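Nandden Water Users Group
Minutes, February meeting
Started 7:00 pm, back room at the co-op. Quorum yes. Notes typed up same night so excuse the fragments.

1. Last minutes
Read, one fix – the culvert on the east lateral belongs to the county, not us. Approved with that change.

2. Money
Balance in checking 3,844 dollars. Bills out: insurance, port-a-john from last fall's ditch cleaning, postage. Insurance went up again. Assessments going out next month, same rate per share as last year. Motion to hold the rate, seconded, passed. One against, wants a repair reserve built up first. Asked to bring numbers to the next meeting.

Late payers – two accounts still open from last season. Letters sent twice. Agreed no water at the turnout until they're settled, same as the bylaws say. Chair to call both before the letter goes.

3. Ditch report
Main canal looks OK down to the Cloutier headgate. Below that, bank is slumping on the south side for 60 feet or so of the old willow stretch. Muskrats. Trapping started in January, keep going until water's in.

Cloutier headgate itself: stem bent, wheel turns hard, leaks at the bottom even when it's cranked all the way down. Been patched three seasons running. Options talked over:
- straighten the stem and put in a new seal, do it ourselves
- new slide gate, bigger job, need the excavator
- leave it and grease it (no support)

Long discusion. Went with the first for this year and get a price on the second for fall. Need the work done before turn-on or it waits until October.

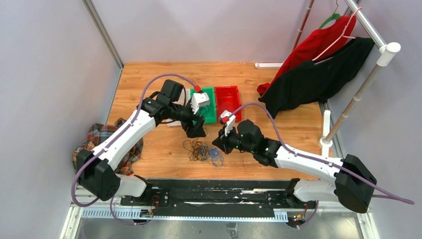

Weeds – burn the laterals when it's dry enough and the wind is down. Fire hall wants a phone call the morning of, every time, even for a small burn. Last year somebody didn't call and the truck came out. Please call.

Trash rack at the siphon needs cleaning every other day once cottonwood fluff starts. Sign-up sheet went around, still holes in June. Will send around again.

4. Pump station
Pump 2 was noisy at shutdown. Bearings, most likely. Wolta shop can pull it and look at it, wants it on their dock by the end of the month or we're behind the spring rush. Motion to haul it in, approve up to the quote plus freight, come back to the group if it's more than that. Passed.

Question whether pump 1 can carry the high side alone if 2 is late getting back. Yes for the first few weeks, no once corn is up. Pivots on the bench would have to take turns. Nobody wants to go back to that.

Panel: mice in the box again. Steel wool and foam around the conduit. Power company does the reconnect, call ahead, they were ten days out last spring.

Suction screen to be pulled and pressure washed while the pump is out. Need a trailer and two people. 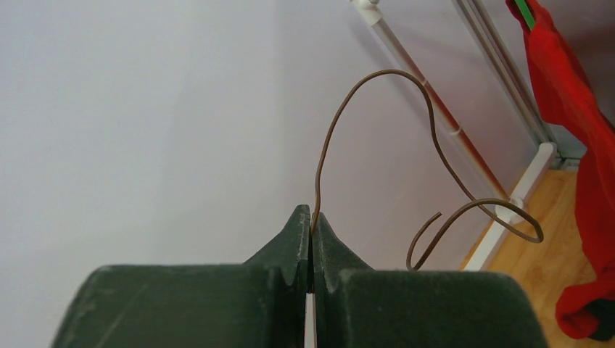
Fingertips closed on a thin brown wire.

5. Flow meters
State wants a working meter on every turnout over the size limit by next season. We have most of them. Missing or dead: the three on the north lateral, one at the end of Andeo Road. The Andeo Road one has a meter but the dial has been fogged since the hail and can't be read.

Two ways to go, propeller meters like the ones we have or the mag type with no moving parts. Mag costs more up front. People with sandy water like them, props wear out quick down there. No vote. Get prices on both, delivered, with saddles and gaskets in the price this time. Last order came without gaskets and we lost a week.

Cost share – the conservation district may pay part of it. Application is short, secretary will pick up the form. Have to apply before buying, not after.

Reminder that meter readings are due on the first of the month during the season. Write down the units. Some cards came in last year with just a number and no way to tell gallons from acre-feet.

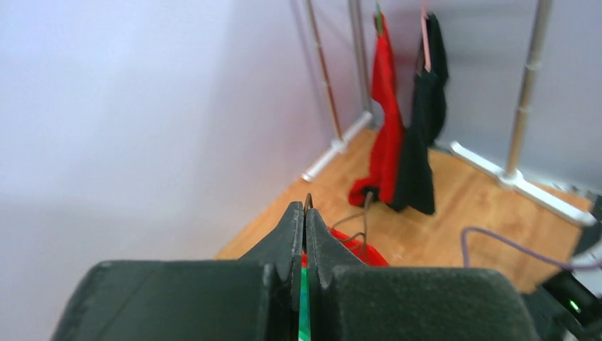

Gripper and a dark, thin wire or hook, with a purple cable running across the floor.

6. Bylaw change, share transfers
Second reading. When ground sells, the shares need to be moved on our books within 40 days or the old owner keeps getting the bill. Currently no deadline at all and it's a mess every spring. Question about estates – those can take longer. Added a line letting the board extend it. Passed with that line in.

Transfer fee left alone.

7. Turn-on schedule
Depends on snow. Planning on the usual week unless the reservoir people tell us different. Fill slow, half head for the first two days so we don't blow out the soft bank by the willows. Ditch rider walks the whole thing before full head.

Users at the tail end asked again for a few days' notice before the first fill. Fair enough. Will do a phone tree and post a notice at the co-op counter. If your number changed, tell the secretary.

Water orders same as before: call by 6:00 pm for the next morning. No texts to the ditch rider after 9:00 pm please.
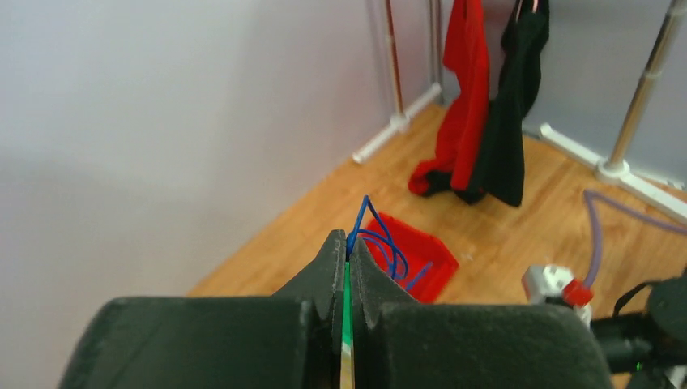 8. Other
- Gate keys. Too many copies floating around. New padlocks on the pump house and the upper gate, one key per account, sign for it.
- Bridge planks at the upper crossing are soft. No loaded trucks until they're replaced. Planks are on hand, need an afternoon and a chain saw.
- Ask from a neighbor to run a fence across the ditch easement. Okay if there's a gate wide enough for the backhoe, in writing, neighbor pays for it.
- Used 8 inch gated pipe for sale, several lengths, see the board by the door.
- Somebody left a grease gun at the siphon last fall. It's in the pump house.

9. Next meeting
March, same room, 7:00 pm. Bring meter prices, headgate price, reserve numbers. Ditch cleaning day to be set then.

Adjourned 8:50 pm.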